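Visit to the Fisum Anatomical Institute

On Saturday, May 3, 2025, members of the Laizer Association attended the open day of the Fisum Anatomical Institute, which receives bodies donated for medical teaching. The group was met by the head of the donor office, Oddur Bech.

Mr. Bech explained that donors must register in person and in writing. The register now holds 3000 names, and 216 were added last year. Families are told at the time of death whether a donation can be accepted. If it is declined, the family must make its own funeral arrangements.

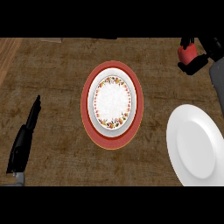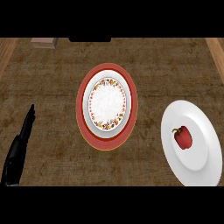 A white plate on a red mat, both views.

The tour continued through the teaching rooms, the chapel and the records office. Visitors were not admitted to the preparation area. In the chapel, staff described the memorial service held each November, for which 200 seats are set out. Ashes are returned to relatives on request or buried in the Plerkum section of the town cemetery.

Several members asked how long a donation lasts. The institute keeps remains for up to three years, and relatives receive a letter before cremation takes place. Consent forms may be obtained from the donor office by mail.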